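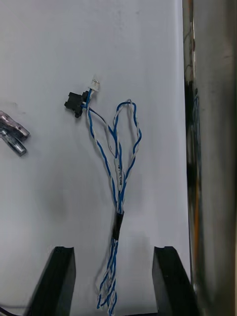
Blue and white wires in twisted pairs, with connectors at one end.

Something to have on

Flandwood wants to be the streaming service you pay no attention to. I spent 16 days trying to oblige.

November 7, 2024

The first thing I didn't watch on Flandwood was a drama about a family who own a ferry. I didn't watch it while making soup. I then failed to watch two more episodes while looking for the lid of the blender, and by the time the soup was ready the eldest son had either bought the ferry or sunk it. A woman was crying on a jetty. I felt I had got my money's worth.

Most streaming services would consider me a poor sort of viewer. Flandwood considers me the target market. It launched in March with a catalogue of 146 programmes, all of them made to be played in a room where somebody is doing something else, and it sorts them by what that something is. You don't choose between comedy and thriller. You choose between Ironing, Cooking (Easy), Cooking (Guests), Emails, Paperwork, Phone Call With Relative and a category called Lying Down, where I found most of the better writing.

The idea belongs to Boonsong Chaimongkol, who used to run a company called Kaewsai that made the music for hotel lifts and, in its more glamorous years, hotel corridors. He is a cheerful man with a very quiet voice, and he told me over lunch that he had never once been insulted by someone ignoring his work.

"In a lift, if people notice the music, you have a problem," he said. "They write to the hotel. I used to get the letters. So I know what happens when you make something too good."

I asked whether that meant Flandwood was trying to make bad television.

"No, no. Bad television is very noticeable."

The house rules for writers run to 16 pages, and he let me read them while he dealt with a plate of noodles. No character may have a name that sounds like another character's name. Anything important must be said aloud, preferably by two people, and then mentioned again after the next door closes. A plot point may not depend on a glance. There is a whole page on doors, in fact, which the company is fond of, as a closing door tells someone facing the hob that one scene has finished and another is on its way. Subtitles are available but the rules describe them, a little sniffily, as "a looking feature".

Anyone who has sat through a modern prestige drama, with its eight grey men murmuring in a car park at night, may feel some of this could be usefully adopted elsewhere.

I tried to use the service honourably. I ironed to a detective series called The Marsh Road, in which the detective announces each clue as she picks it up, like a woman unpacking shopping. I did my tax to a baking competition in which the judges describe every cake at such length that you could sit the whole thing from the next room. I rang my mother during something labelled Phone Call With Relative, and it turned out to be a documentary about canals with all the narration taken out. She asked if I was in the bath.

The trouble began with Paperwork. One evening I put on a courtroom series, spread the household bills over the table, and forty minutes later noticed I hadn't touched them. I was watching. A barrister had just explained, for the third time, that the gate had been left open, and I badly wanted to know who had left it. Flandwood has an answer to this. If you haven't pressed anything for a while, a small line of text comes up at the bottom of the screen asking whether you've finished what you were doing. It is the only streaming service I have used that would like me to get on.

There is a commercial reason for all this, and the commercial reason is Vetex, the appliance maker that put up most of the money. Vetex would very much like a screen on the front of its next oven. It already has a screen on the front of its fridge, which shows the weather, and its research appears to have found that people do not stand at the fridge for the weather. They might stand at the oven for the ferry people. When I put this to Chaimongkol he looked pained, in a friendly way, and said the oven was one conversation among many.

The competition is circling too. Daltoma, which began as an app for reading long articles aloud at double speed, has announced a rival catalogue with no pictures in it whatsoever. I pointed out to its press office that this sounded a good deal like radio. The press office came back the following afternoon to say that Daltoma did not recognise the comparison.

Radio is, of course, the large and patient animal in the corner of this story. It has been keeping people company at the sink for a century, it is free, and it doesn't ask whether you've finished. My neighbour, shown Flandwood on my tablet, listened to ten minutes of The Marsh Road with her eyes shut and said it was like The Archers with more murders and fewer cows. She meant it kindly. She did not ask how to sign up.

Chaimongkol won't say how many people have. He will say that subscribers leave it running for far longer than he'd guessed, and that 1,000 of them wrote in when the company took down an hour-long programme about a man repairing a shed. The letters puzzled him. Quite a few mentioned the hinges. One wanted to know where the man had bought his jumper. They had, in other words, been looking, and for someone with his background in lifts this was worrying news.

The shed has since been put back, under Lying Down. A second series is being made, and the writers have been asked to do something about the jumper.

My own subscription ran out last week. I meant to cancel it, but I had a casserole on, and there were only two episodes left of the thing with the gate.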